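Mayuree Nilsuwan had inherited the planner from a man named Anghel, who had left for the coast in September and who had written, in the comment above the main loop, only the words "be patient with this part." She had taken it at first for advice about the code. By her second month at Durkitz she had come to think he meant the hoses.

A hose, you see, is a dreadful thing to plan for. A bolt stays the shape it was when you last looked at it, and so does a bracket, and so (mostly) does a person if you ask nicely. But a hose has opinions all along its length, and whatever you do to one end it thinks over for a while and answers at the other. The planner sampled 500 paths for each arm, threw away the ones that would end in a collision, and chose among the rest with a scoring rule that Mayuree had rewritten 5 times and still did not care for.

"It picks 249 again," she called across the room, a little after four in the afternoon.

Armelle Jacquet came over with her tea. She had been at Durkitz since the days when everything ran on Zaseck, the old controller, and she still spoke of it the way other people speak of a dog they had growing up.

"And what's wrong with 249?"

"Nothing's wrong with it. It's just a funny way to go. It brings the left one in tipped up, and then it waits."

"Well, let it wait," said Armelle, and she pulled up a chair, because she liked this part, and because her own build had 6 minutes left to run.

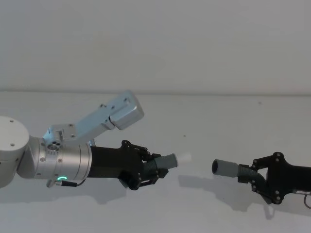 Path 249, holding before the final approach.

They both watched the log window. The left arm reported its pose, then the right arm reported its own, and the two sets of numbers went up the screen side by side like neighbors climbing the same stairs. Mayuree had her finger over the stop key, as she always did, though she had promised herself in the morning that she would try keeping it in her lap.

"You've got the right cuff low," Armelle said.

"I know I do. The planner knows too, look, it's got the offset written down right there. It wants to fix the angle first and the height after."

"Zaseck would have done the height first."

"Zaseck would have gone straight in and hoped."

Armelle laughed so hard at this that she had to put the tea down on the manual for the Jetside driver, where there was already a ring from some earlier cup, possibly Anghel's.

The log added a line. Estimating contact frame, it said, and then it said it again, and Mayuree thought of him typing that message out on some long afternoon like this one, deciding on "estimating" and leaving it at that. She took her finger off the key and reached for a pencil instead.

"Tell me again how the old one did the height," she said, and Armelle, who had been waiting weeks to be asked, moved her chair in closer and began.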